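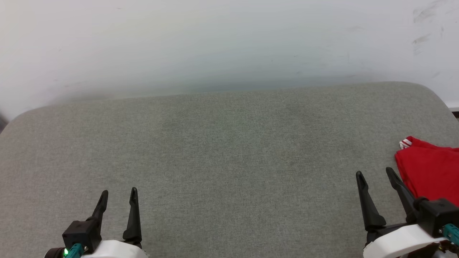 *Slide 1. Both grippers open over the gray work surface, with the red garment at the right.*

# Speaker notes: Student Project Report, Cloth Handling Course

**Speaker:** student project lead, Nilsuwan Technical College
**Session:** Monday, 10:40 a.m.

## Opening (leave Slide 1 up)

Good morning. On behalf of the Nilsuwan course in applied robotics, I would like to thank the organizers for the place on the program. I will report on the work our class carried out on handling clothes with a two-arm robot, which we call Mino. The project ran for two terms and is part of the regular course. It counts toward the final grade.

Please look at the red garment. Note the two white stripes on the folded band. I will return to them under Slide 4.

*Pause. Let the room look before moving on.*

## Slide 2: The assignment

Each team was asked to have Mino pick up one crumpled garment, spread it and fold it once. Teams could choose the order of steps. They could not change the grippers or the work surface.

The assignment was written with our partner school, Tultalitz, whose students work on the same task with rigid objects. Their report is on the program this afternoon, and I will leave the comparison to them.

## Slide 3: Recording sessions

Students guided the arms by hand controls and recorded each attempt from start to finish. The class recorded 1,642 attempts. Of these, 227 were set aside after review and were not used for training. The usual cause was a recording that started late — the arms were already moving when the first images were saved.

All files were labeled in Nematis, the logging tool written by last year's class. It is slow with long sessions, and we have passed a list of requested changes to the incoming group.

*If time is short, skip the remarks on Nematis and go to Slide 4.*

## Slide 4: Finding a place to grip

A crumpled garment has no fixed shape, and the program must choose a point before it can be sure what it is looking at. Our first version chose the highest point of the cloth. It often took hold of several layers at once, and the garment came up as a bundle.

The second version looks for edges and bands first. Contrasting trim, such as white stripes on red, gives the program a clear line to follow. Plain garments remain difficult. We have no result to present on dark, plain fabric and ask that the current method be judged on that basis.

*Return briefly to Slide 1. Point to the stripes, then to the fingertips of the right gripper.*

A garment at the side of the work surface raises a second question, namely which arm should move first. Our rule assigns the nearer arm. The other arm waits until the cloth has been lifted.

## Slide 5: Remaining work

The class will hand over two items in July: the labeled recordings and a written guide to the hand controls. The guide still lacks its section on stopping the arms safely, and that section must be approved by the college before release.

## Questions

Questions on grading should be referred to the course office. Questions on the gripping method may be taken from the floor. Keep Slide 4 on the screen during this part.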